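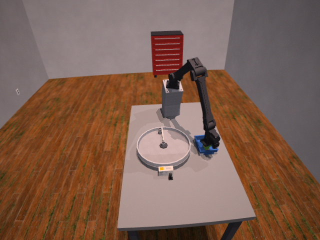
4. Recording your demos in the simulator

Okay, you've got Rimton installed and your hand controller paired, so let's teach the arm something! I'm using the turntable task for this part, the one that comes with the Skanivov task pack.

1. Load the task and wait for the status line to go green. My old laptop takes nearly 30 seconds, so go get a drink.

2. Squeeze the side grip to take hold of the arm. It follows your hand from wherever it is now, so start small.

3. Press Record, then bring the gripper down over the blue tray. Come in from straight above (I kept clipping the raised sides when I got lazy and slid in at an angle).

4. Close on the green object, lift it well clear of the tray, and carry it over to the round platform. Set it down inside the rim and let go.

5. Back the gripper off, press Stop, and pick Keep or Toss.

Note: Toss the ugly ones. I kept all 31 of my first tries and the trained arm copied every one of my wobbles.

Note: The random seed is in the settings panel. Mine is 2314 if you want the same starting layouts I had.

Caution: Let go of the side grip before you put the controller down. If you're driving a real arm with these same steps, keep your other hand on the stop button the whole time, please!

Next up is playback, where you check your demos before training.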